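Kiluvside Service Notes
Jun 20, 2024

A few words about your battery before the hot months

Many of our customers think that a car battery dies in the winter. In my experience, the summer does most of the damage and the winter only shows it. The heat under the hood makes the battery weak little by little, and then in October, on the first cold morning, the engine turns slowly or does not turn at all. By that time our waiting list is already long, so I would like to ask you to come earlier.

From this month we do the battery test together with every oil change in the Kiluvside shop. You do not need to ask for it. Tarek Geagea or Maham Bangash will connect the tester, print the result and put it in the folder with your invoice. The test takes 15 minutes, and you can wait in the front room. If the result is good, we write the date on the paper and we do not speak about it again until your next visit.
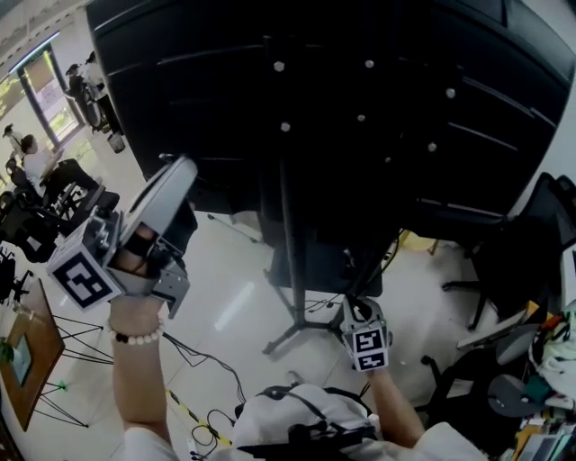 Photo: Esko Peltonen / Kiluvside

If the result is weak, we will call you before we change anything. Please leave us a phone number where you can be reached during the day. Last month we had a Rallier standing on the lift until closing time, only for the reason that we could not ask the owner if he wanted the new battery.

Some newer cars need to be told by computer that the battery was replaced. When this step is forgotten, the car may charge the new battery in the wrong way. We do this step for all cars that require it, and the price is included in the work.

For customers who drive short distances, Maham gives this advice: once a week, take the longer road home. A trip to the store and back is not enough to return what the starter has taken. If the car will stay parked for more than three weeks, ask us about a small charger. We keep the Zupan and the Kernano at the counter, and Tarek can show you how to connect them.

To book a time, call the shop and choose extension 401.

Qusai Bitar
Service desk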